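Camera placement matters more than demo count, Letthorpe group finds

You are reading the Drero Robotics Letter. We use cookies to remember your subscription settings. Accept | Manage

A two-arm tabletop system at the Letthorpe lab learned a table-setting task better from 100 demonstrations seen through several cameras than from 125 seen through one. The group posted its short report last week and plans to release the training code in August.

The task is simple to state. The arms have to place tableware on a table and leave the rest alone. The policy, which the group calls Vistine, is trained by imitation from recorded demonstrations, with no reward signal and no hand-written grasp rules.
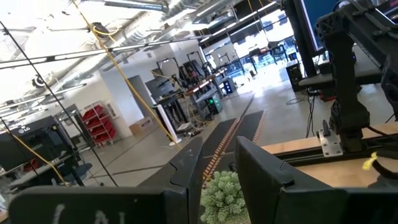
Earlier versions of Vistine used an overhead view only. That view is good for judging where a plate sits relative to a tray, but it says little about height, and the grippers often closed too early on rims and handles. The new version adds views from the wrists and a fixed view from the side. Each view goes through its own small encoder before the features are joined.

During training, the group also hides one view at random in part of each batch. The idea is to keep the policy from leaning on a single camera, so it can carry on when an arm blocks the line of sight. 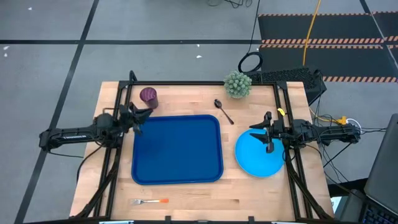
By Wakana Nakajima
Drero Robotics Letter, 2024-06-23

The group compared 2 training sets. The first had 125 demonstrations with the overhead view. The second had 100 demonstrations with all views. Both policies were then run from the same starting layouts, with operators resetting the table by hand between runs. The second policy finished the task more often, and most of the gain came from the approach to the object, where the first policy tended to stop high or push the item sideways.

Flat cutlery remains the weak point. Forks and spoons lying on the tabletop give the fingers little to hold, and extra views did not help much once contact was made. The report suggests that touch sensing would be a better fix there.
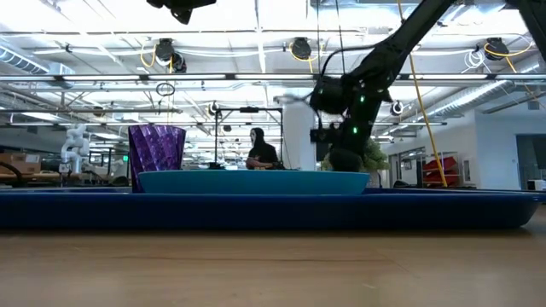
A black arm at the teal bowl, with the purple vase at the bowl's other end.

View hiding had a smaller effect. It made no clear difference on open layouts but helped when taller items stood between the side camera and the gripper. Removing it cost the policy 5 percentage points on those layouts.

The authors list two limits. All runs used one table, and the cameras were never moved after calibration. A second site, Mekonnen, will repeat the tests with its own camera mounts before the code goes out. Layout files and the scoring sheet will be included in the release.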